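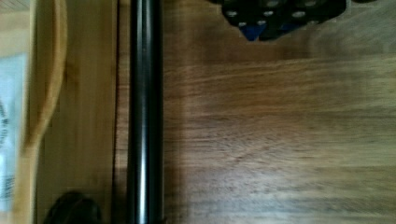

Last changed: Tuesday, July

To: Mandov wood-in-kitchens list
Subject: Re: seam between two woods, and where to keep the big board
Digest: 123

Replying inline. I have trimmed the earlier message to the parts I can answer.

> The old table at the Phromma house has gone back into service next
> to the counter. There is a thin dark line where the brown top stops
> and the pale wood starts. Should I fill it? My first thought was
> wood filler tinted to match the dark side, sanded flush.

No. Look at the grain before doing anything else. On the brown side it runs left to right, straight at the seam. On the pale side it is faint and runs up and down, parallel to the seam. Wood moves very little along the grain and quite a lot across it, so the pale side will widen and narrow toward the line while the brown side mostly changes in the other direction. A hard filler has no give. It will crack or it will let go of one edge, and then you have a line with crumbs in it.

First find out whether it is a joint at all. A dark line can be a glue line, a shadow gap between two separate pieces, or dirt packed into either one. Slide a strip of printer paper along it. If the paper drops in over the full length, you have a gap, and it should stay a gap. Clean it with a dry toothbrush and then a barely damp cloth folded over a plastic card. If the paper won't enter anywhere, the line is closed and needs nothing except the same finish as the rest.

If the line catches food and that bothers you, rub in paste wax and scrape it level with the card. Wax comes out again later with a warm cloth. Filler does not.

> I can't tell what the woods are. The dark one looks like walnut,
> the light one could be bamboo or pine. Does it matter for the oil?

Not much for the oil. It matters for scraping and for dents. I would not name either one from color. Walnut stain on a cheaper wood is common, and the streaks prove nothing. Press a thumbnail into the underside of each. Pine takes the mark easily and bamboo resists. If the dark color stops a hair below the surface on the underside or at an end, it is stain, and you should stay away from sandpaper altogether.

On oil: I have used Gerkska board oil on both light and dark pieces. It is a plain mineral oil. It darkens pale wood slightly on the first coat and then stops. Put it on thin, leave it overnight, and wipe until a dry cloth stays dry. Three coats for wood that has never been oiled. After that, one coat whenever a drop of water soaks in instead of sitting up.

> Somebody on the list once recommended sanding to 3,000 before
> oiling. Is that worth the time?

Not for a table or a board. At 3,000 you are polishing, and the first wet dish undoes it. I stop at 220, wipe with water, let it dry, and knock off the raised fibers by hand. That last step does more for the feel than any finer paper -- it is also the step most people skip.

> Second question, the big cutting board. It lives on the marble
> behind the toaster, flat, more or less permanently. There isn't
> another place it fits. Is flat OK?

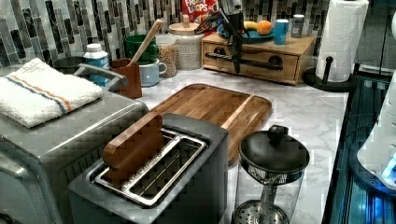

Counter by the tile: the large board flat on the marble, toaster in front of it.

Flat is fine for use and poor for storage. The lower face of a board lying on stone gets almost no air. The upper face dries, the lower one doesn't, and the board cups with its edges up. The alternating light and dark stripes do not protect it. If those are glued strips, they even out the movement from one to the next, but a board that is damp on one side will still cup.

The heat is a separate matter. A toaster throws most of its heat upward, so a board lying behind it gets less than people fear. What I would change is the distance. Leave a hand's width between the toaster and the board edge, and pull the toaster forward when it is running. The same goes for the toaster oven in the corner, which warms its surroundings for longer. Move the towel off the top before you switch it on.

For air, you have two options:

- Stand the board on its long edge against the tile after washing. Check that it won't slide on the marble.
- Leave it flat on four small rubber feet, the screw-on kind, and accept that you lose the use of the second face.

With the groove on the top face you may not miss the second one. I took the feet route with a Skistora board of similar size and it has stayed flat. I used stainless screws and drilled pilot holes well inside the groove, not under it, where the wood is thinnest.

Clean the groove with the corner of a cloth. Water stands in it longer than on the field of the board, and that is where I would expect the first gray patches. Oil the groove twice for every time you oil the rest.

> Last thing. Do I oil the wooden spatula in the crock too?

Yes, same oil, same method. Dry it head up, as it would stand in the crock anyway, and empty the crock now and then, as water collects in the bottom and the handle ends sit in it.

If you do the paper test on the seam, post the result. I would like to know whether the paper goes in along the whole length or only near one end -- the answer changes if it is only one end.

Recent in this list
Re: Gerkska oil, smell after long storage
Rubber feet: screw-on or adhesive
Skistora end-grain block, hairline check
Marble and citrus, again
Re: Re: paste wax in warm kitchens
Crocks without drain holes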